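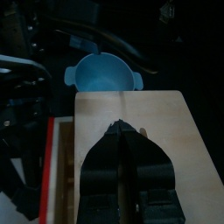
Skallora Family Mail Desk – Letters and Visits Support

Ticket opened by Rukhsana Mughal, 9:20 in the morning

Hi there! My brother's dance group at Carrilho is putting on a show in July, and he's so proud of it (he never danced a step before he went in). I've tried to book my visit four times and the page keeps telling me I'm not on his list, though I've been going for 5 years.

Reply from Vasco Baptista

Good morning Rukhsana, and what lovely news about the show! I had a look and your name went onto his list with one L missing – that would do it.
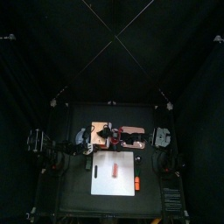 I've sent the fix over to the visits office, so please give it until 4:00 this afternoon and then sign out, sign back in and try once more.

Rukhsana Mughal, 4:35

It went through, thank you so much! Seat 70, near the back, but I'll take it.

Status: closed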